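Niederschrift über die Sitzung des Beirats der Stadtteilbibliothek Trasitz

Monat: August
Beginn: 18.30 Uhr
Ort: Lesesaal, Erdgeschoss
Sitzungsleitung: Seidu Osei
Anwesend: die Mitglieder des Beirats gemäß Anwesenheitsliste (Anlage 1), die Bibliotheksleitung, eine Vertretung des Fördervereins Admasu
Entschuldigt: die Vertretung des Schulverbunds

TOP 1 Eröffnung, Feststellung der Beschlussfähigkeit

Herr Osei eröffnet die Sitzung und stellt die form- und fristgerechte Ladung sowie die Beschlussfähigkeit fest. Einwände gegen die Tagesordnung werden nicht erhoben. TOP 6 wird auf Antrag der Bibliotheksleitung vor TOP 5 behandelt; die Nummerierung bleibt unverändert.

TOP 2 Genehmigung der Niederschrift der vorangegangenen Sitzung

Unter TOP 4 der letzten Niederschrift ist das Wort „Leihfrist“ durch „Vormerkfrist“ zu ersetzen. Mit dieser Änderung wird die Niederschrift bei 2 Enthaltungen genehmigt.

TOP 3 Bestandsprüfung im Magazin

Die Bibliotheksleitung berichtet über den Stand der Revision. Im Magazin wurden 58 Bände der heimatkundlichen Sammlung ermittelt, die im Katalog nicht oder unter falscher Signatur geführt werden. Der überwiegende Teil stammt aus dem Nachlass Lendley, der seinerzeit ohne vollständige Übergabeliste angenommen wurde. Drei Bände weisen Wasserränder am Vorsatz auf und sind gesondert verwahrt.

Aus dem Beirat wird gefragt, ob die Schenkungsurkunde eine Abgabe an Dritte zulasse. Die Bibliotheksleitung verweist auf die Klausel, wonach die Sammlung geschlossen aufzustellen ist. Eine Aussonderung einzelner Titel kommt damit nicht in Betracht.

Beschluss: Die ermittelten Bände werden bis zum Jahresende nachkatalogisiert. Für die drei beschädigten Bände ist ein Angebot der Buchbinderei Stutesley einzuholen.
Abstimmung: einstimmig.

TOP 4 Neuordnung der Katalogrecherche

Der Zettelkatalog im Foyer wird weiterhin genutzt, überwiegend von Leserinnen und Lesern der heimatkundlichen Abteilung. Neuzugänge werden dort allerdings seit Längerem nicht mehr eingelegt, so dass beide Nachweise auseinanderlaufen. Die Bibliotheksleitung schlägt vor, den Zettelkatalog als abgeschlossen zu kennzeichnen, ihn am bisherigen Standort zu belassen und bei Rückfragen auf die Recherche am Bildschirm zu verweisen.
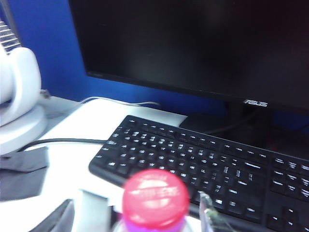
Abb. 1: Bildschirm und Tastatur vor blauer Wand

In der Aussprache wird angeregt, die Hilfetexte der Rechercheoberfläche zu kürzen und die Suche nach alten Signaturen beizubehalten. Ferner wird um eine gedruckte Anleitung in größerer Schrift gebeten. Die Vertretung des Fördervereins Admasu erklärt sich bereit, die Druckkosten zu übernehmen.

Beschluss: Der Beirat stimmt dem Vorschlag zu. Die Kennzeichnung am Zettelkatalog ist so anzubringen, dass die Schubkästen zugänglich bleiben.
Abstimmung: bei einer Gegenstimme angenommen.

TOP 5 Zuwendung des Fördervereins

Der Förderverein Admasu stellt 1.000 Euro für die Ergänzung des Hörbuchbestands zur Verfügung. Die Mittel sind zweckgebunden und im laufenden Haushaltsjahr zu verausgaben. Die Auswahl der Titel obliegt der Bibliotheksleitung; Vorschläge können schriftlich eingereicht werden.

Der Beirat nimmt die Zuwendung mit Dank zur Kenntnis.

TOP 6 Öffnungszeiten im Winterhalbjahr

Die Bibliotheksleitung legt den Entwurf eines Öffnungsplans vor. Vorgesehen ist, die Ausleihe an einem Abend der Woche bis 20.00 Uhr offen zu halten und dafür am Vormittag später zu beginnen. Gegen den späteren Beginn wird vorgebracht, dass Grundschulklassen ihre Besuche bislang in diese Zeit legen. Herr Osei bittet darum, vor einer Beschlussfassung die Stellungnahme des Schulverbunds abzuwarten.

Beschluss: Der Tagesordnungspunkt wird vertagt.
Abstimmung: einstimmig.

TOP 7 Verschiedenes

a) Die Rückgabeklappe am Seiteneingang schließt nicht bündig. Die Bibliotheksleitung hat die Liegenschaftsverwaltung unterrichtet.

b) Zum Vorleseabend wird gesondert eingeladen.

c) Anträge zur nächsten Sitzung sind der Sitzungsleitung spätestens zwei Wochen vor dem Termin in Textform zuzuleiten.

Ende der Sitzung: 20.10 Uhr

Für die Richtigkeit der Niederschrift:
gez. Seidu Osei, Sitzungsleitung

Anlagen:
1 Anwesenheitsliste
2 Verzeichnis der nachzukatalogisierenden Bände
3 Entwurf des Öffnungsplans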